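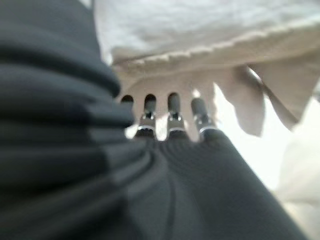
Ticket 113 – Hellau hand loses grip on cloth, Soriano two-jaw does not
Status: Open, waiting on vendor
Component: end effector, wrist camera
Reported by: Lullik test bench

Summary
We are comparing the Hellau multi-finger hand with the Soriano two-jaw gripper on the same arm, running the Kultgate controller. The task is to pick up the edge of a white cloth and a piece of beige fabric, lift, and hold for 20 seconds. The Soriano gets through the hold most of the time. The Hellau hand lets the fabric slide out, usually near the end of the lift.

Steps to reproduce
1. Home the arm and load the cloth profile.
2. Bring the fingertips up to the beige fabric, just under the ribbed hem of the white cloth.
3. Close to the default force limit.
4. Lift slowly and hold.

Expected: fabric stays put for the full hold.
Got: fabric creeps down past the fingertips, then drops. The controller still reports "grasp OK".

Log
Entry 1. Swapped the cable between the hand and the wrist. No change.

Entry 2. Raised the force limit one step. The fabric bunches up more and the slip comes later, but it still comes. Put it back to default.

Entry 3. Checked the wrist camera view. The ribbed part of the hand takes up most of the left side and is badly out of focus, and the leftmost finger is mostly hidden behind it, with only the tip showing. The silver bands on the other three come through fine. The slip detector wants a clear look at all four tips, so I think it is guessing on that one.

Entry 4. Dimmed the bench light. The pale fabric was washing out on the right side and the detector was losing its edge there. False "grasp OK" messages dropped off a bit, though the slip itself is the same.

Entry 5. Ran the Soriano on the same cloth with the same lighting. Held. It does leave a hard crease, and it can't follow a fold the way the fingers can, so we'd still like to get the Hellau working.

Entry 6. Controller log rate was set to 5 Hz, far too slow to catch the slip. Changed to 1,000 Hz and repeated the lift. Finger current on the leftmost finger falls away before the others do. Log attached for the vendor.

Questions for Hellau support
– Is there a softer tip colour or grade meant for textiles? The dark grey ones are all we were sent.
– Can the force limit be set per finger in the Kultgate driver?
– Is there a camera bracket that sits farther out from the wrist?

Workaround
Use the Soriano for anything that has to hold. Ignore "grasp OK" from the Hellau profile and check by eye.

Next
Move the camera over with a spacer and rerun entry 3. Leave the ticket open until we hear back on the tips.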